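# El brazo de la línea de mordazas

Escribo esto en noviembre, cuando llevamos ya unos meses con la celda nueva en el taller, porque varios compañeros de otras plantas me han preguntado cómo va.

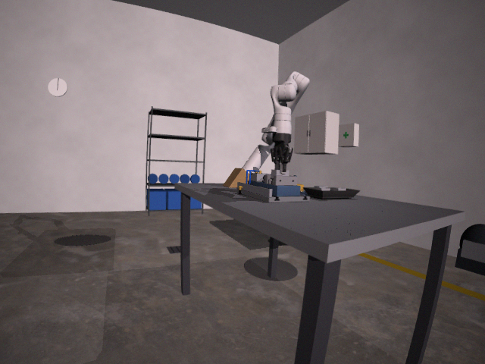

## De dónde veníamos

Trabajo en Dusby, en la nave donde se montan los cuerpos de válvula para Fumport. Hasta la primavera, la carga de piezas en el útil se hacía a mano. Una persona cogía el bloque de la bandeja, lo colocaba en la mordaza, apretaba, esperaba, soltaba y lo dejaba en la caja de salida. En un turno normal salían 395 piezas. Yo hice ese puesto nueve años, con temporadas en otros, y lo que recuerdo es sobre todo la muñeca derecha.

La empresa contrató la celda a Bretgate. Antes de montar nada nos enseñaron el puesto simulado en una pantalla, con la mesa, el útil de base azul, la bandeja con los bloques y el brazo blanco con su pinza negra de dos dedos apuntando hacia abajo. Hasta habían puesto el armario del botiquín en la pared. Aquella reunión duró casi toda la mañana y sirvió de bastante. Una compañera preguntó por dónde se iba a entrar a limpiar la viruta, y el técnico apuntó que había que cambiar la posición de la bandeja. En el taller la bandeja está ahora girada y más cerca del pasillo.

## Qué hace y qué no hace

El brazo coge, coloca y retira. Lo hace siempre igual y no se cansa, eso es verdad. El apriete lo controla el propio útil. Lo que no hace es darse cuenta de que una pieza viene con rebaba, ni de que el lote está mal etiquetado, ni de que la mordaza empieza a sonar rara. Todo eso lo seguimos viendo nosotros, solo que ahora hay que acercarse a propósito a mirarlo, mientras que antes lo notabas en los dedos.

En las primeras semanas hubo 49 paradas. Casi todas fueron por piezas mal asentadas en la bandeja. Se arregló con un tope nuevo que hizo la gente de mantenimiento con un retal, y después Bretgate lo incorporó a sus planos. Desde entonces se para poco, aunque cuando se para suele ser a las seis de la mañana, con el turno recién empezado y sin técnico en la nave.

## El puesto de ahora

En ese puesto éramos dos por turno y ahora hay una persona, que además atiende la mesa de verificación. No se despidió a nadie. Los demás pasamos a embalaje o a control, y a mí me tocó control. Cobro lo mismo, pero he perdido el plus de puesto penoso, y esa discusión sigue abierta. La dirección dice que el puesto ya no es penoso. Tiene razón en cuanto a la carga física. Se deja fuera que quien lo ocupa pasa ocho horas pendiente de avisos y casi sin hablar con nadie.

La formación fue corta. Nos dieron el manual de Karunaratne, el programa con el que se manejan las secuencias, que tiene 154 páginas y venía en inglés. La traducción llegó un mes después. Entre tanto aprendimos preguntándonos unos a otros y con una libreta que todavía está en el puesto, donde se apunta cada código de error y lo que se hizo para salir de él. Si alguien va a instalar algo parecido, yo pediría dos cosas: el manual en el idioma del taller desde el primer día y un turno entero de prácticas pagado por persona.

## Lo que viene

Se habla de una segunda celda para el roscado. Esta vez hemos pedido que la simulación se enseñe a los tres turnos y que quede por escrito quién decide los cambios de distribución. También que se hable del plus antes de la instalación. De momento han dicho que sí a lo primero.

La muñeca me duele bastante menos. El rato de charla a media mañana lo echo en falta, y en control hay una radio, pero se oye mal.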